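Participants sought: Gestosen robot disassembly kit
2022-04-10

Tonside invites repair and recycling firms to join a trial of the Gestosen kit in Gomholm this June.
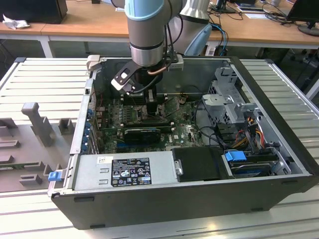
Two places are open – each lasts 30 days.
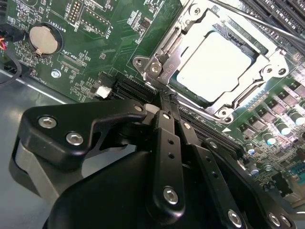 Applicants should handle desktop computers daily. Trial tasks center on the motherboard, where the gripper must reach slots close beside the processor socket. 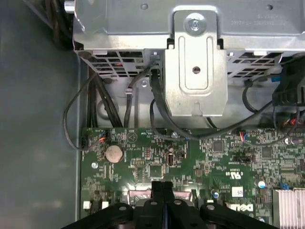
Staff will log every attempt. Tight spots matter most, such as cables draped over the board below the drive cage.

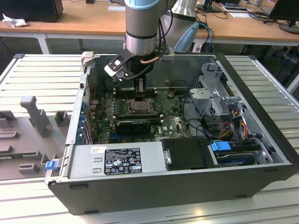
Apply in writing to Itzel Bañuelos, Room 418, Tonside.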